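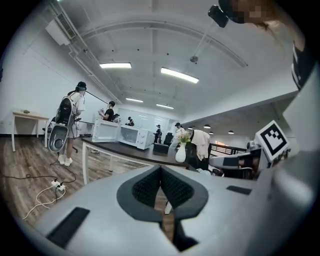
A mechanical-dial microwave on a shared office table needs a full clean once a week and a quick wipe on the days in between. The procedure covers the weekly clean, including the cavity, the door, the turntable and the tabletop next to the oven. It applies to any countertop model with a side-hinged door and two knobs. On the white one at Hostden the knobs are set one above the other to the right of the cavity, and the door swings out to the left, so the working space has to be kept clear on that side. Models with a touch panel are cleaned the same way except for step 6.

Last revised 19/12/2021 by Teresa Borkowska

What you need

Two microfiber cloths, one damp and one dry
A microwave-safe bowl, half a liter or larger
Water and white vinegar
Dish soap
A wooden skewer or toothpick
A soft sponge with no scouring side

Do not use steel wool, oven cleaner or chlorine bleach. Scouring powder scratches the cavity coating, and a scratched coating will rust.

Before you start

Measure the position of the oven. Ours is 409 mm deep with the door closed and stands on a table 63 cm deep, which leaves enough room for the rear gap and for a plate in front of the door. Check the manual for the rear and top clearance your own model calls for. If the manual is missing, the clearances are often printed on the rating label at the back.

Open the door fully and check that it does not touch anything in its swing. Flowers, tissues and other small items can share the table if they stand on the side away from the hinge and do not cover a vent. Keep anything that holds water far enough along the table that a spill will not reach the oven.

Steam step

1. Mix 250 ml of water with two tablespoons of vinegar in the bowl. Stand the wooden skewer in it to reduce the risk of the water superheating.

2. Place the bowl in the center of the turntable. Turn the power knob to high and the timer to 4 minutes.

3. When the timer ends, leave the door closed for a further 12 minutes. The steam softens dried food on the walls and ceiling of the cavity. Opening the door early loses most of the effect.

4. Turn the timer to zero if it has not returned there by itself. Unplug the oven. Remove the bowl with a dry cloth or oven mitts. 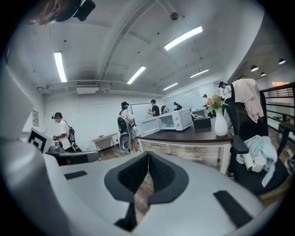
Cleaning the inside

5. Lift out the glass turntable, then the roller ring under it. Let the glass cool before it goes into water; a hot plate can crack. Wash both parts with dish soap and dry them completely. The small wheels on the ring collect grease at the axle. Clear it with the skewer.

Wipe the cavity with the damp cloth in this order: ceiling, back wall, side walls, floor. Working downward keeps loosened residue off surfaces that are already clean. Go around the drive coupling in the floor carefully and do not let water run into it. The waveguide cover, a flat panel usually found on the right wall, is wiped lightly and left in place. If it is burned through or brittle, the oven should not be used until the cover has been replaced.

6. Wipe the control panel with a well-wrung cloth. On some ovens the knobs pull straight off; on others they do not, and forcing them will break the shaft. If in doubt, leave them on and run the edge of the cloth around the base of each.

Door and seal surfaces

7. Wipe both faces of the door and the flat metal surface it closes against. Crumbs here can keep the door from seating. Use the skewer, dry, for the latch openings. Look at the hinge and the latch hooks while the door is open. A bent hook, a loose hinge or a cracked window is a reason to take the oven out of service, and none of the three should be repaired in the office.

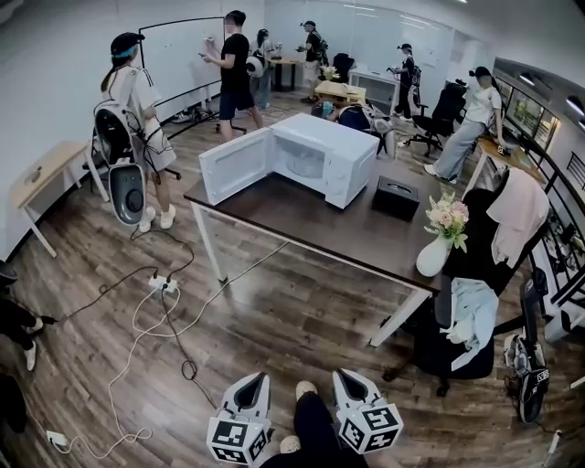 Refitting

8. Put the roller ring back in its track and set the turntable on the coupling. Rotate the glass by hand for one full turn. It should move level and without a click. A click generally means the coupling is sitting between two of its stops; lift the plate and set it down again.

9. Leave the door open until the cavity has aired. This also clears the vinegar smell. Wipe the tabletop under the front edge, where drips collect, and plug the oven back in directly to a wall outlet.

Persistent smells

Repeat steps 1 to 4 with the juice of a lemon in place of the vinegar. For burnt popcorn, put an open dish of baking soda inside overnight with the door shut and the oven unplugged. Put a note on the door so that the oven is not started with the dish in it.

Faults or a damaged cord: report to Mereana Kerslake.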